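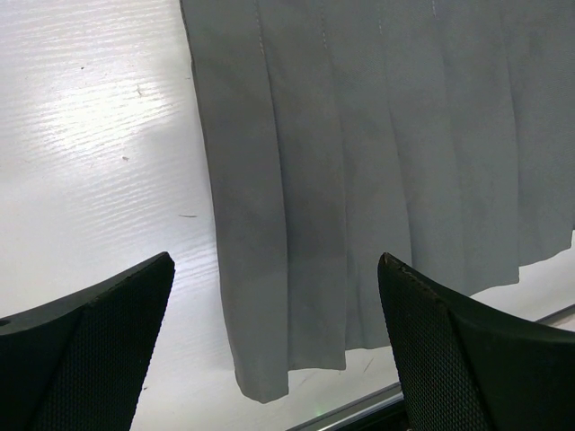

Okay, so let me start with what I was asked to do, and then I'll tell you what I'd pay for. Plenmont sells a garment handling kit called the Visten: two-finger gripper, wrist camera, mount, software, and a support plan that I'll complain about later. I've been reviewing it for small shops, the kind that do rental, uniforms and alterations, where somebody spends half a shift laying things flat and folding them. I picked a pleated skirt as the main test piece because pleats are mean. A towel forgives you. With a skirt like this one, gray on a white table, pleats stitched down near the top and loose below, the hem doesn't even give you one straight line to aim at — it steps up as you go to the right. Leave this slide up for a bit and let people look at the hem.

(Ask the room: who here folds for a living, or has? Wait for hands. Don't rush it like in the practice run.)

So, the fingers. They come to a point at the tip and they have a fine mesh texture on the inner face. I like them a lot! My worry with any textured finger is snagging, so I spent a whole evening on that with knits, a lined jacket, and one of my own sweaters (brave of me). The knits were fine. The lining caught once, on a seam that was already coming apart, so I'm not going to blame Plenmont for it. The tips are the part I'd keep an eye on. You're going to bump them into tables. Ask for the price of a spare pair before you sign anything, and get it in writing, because mine was quoted over the phone and then changed.

Next, setup. The brochure says an afternoon. It took me 3 days, and I've done this kind of thing before. Most of that was calibration between the camera and the arm, which I had to redo every time I nudged the table. If you buy one, bolt the table down first. I mean it, before you open the box. The other slow part was lighting. A shiny white tabletop under a ceiling light gives you a big washed-out patch, and pale fabric next to glare is hard work for any camera. I swapped in a softer lamp and things got noticeably better, so budget for a lamp. And wipe the table down, too. Lint builds up faster than you'd think.

(If somebody asks about dark fabric on a dark table: short answer, don't. Long answer, come find me at the break.)

Now the question I get most, which is whether it can do the whole job. No. You get five routines out of the box: smooth, pick at edge, half fold, drag, and release. For shirts and flat stuff you can string those together and walk away for a while. For pleats you can't. The half fold doesn't know what a pleat is, so it'll happily fold straight across and leave you a crease you have to steam out. What worked for me was writing my own order of steps, picking low on one side, lifting a little, and carrying slowly. I went through nearly 2,000 tries on different garments to get comfortable with it, and I kept a notebook the entire time, coffee stains and all. Happy to share the skirt settings with anybody who wants them.

A word on the competition, since I know Söderlund has a table outside. Their kit costs more and the gripper is wider, which makes it nicer for towels and sheets and clumsier for hems. I had theirs for only 6 days, so take that for what it is. If your shop is all linens, go talk to them. If you've got skirts, collars, cuffs, all the fiddly bits, I'd still go with the Visten.

Support plan! Here's my complaint. Phone help is weekdays only, and the cheaper plan sends you to a form. I filled out the form on a Friday and heard back the next Wednesday — a very friendly reply, and it didn't answer what I'd asked. The person who did fix my problem was Eskil Kvam over at the Nanberg workshop, who's been running one of these since November and told me to turn the closing force way down for anything light. That one setting changed more for me than the last two software updates did. It's buried under the advanced tab. Write that down, advanced tab, closing force.

(Check the time here. If I'm over, skip the pricing slide and go straight to questions.)

Pricing, quickly. Take the kit and the better support plan, and skip the training package. Put that money toward spare fingers and the lamp. Handouts are by the door, and my email's on the back page.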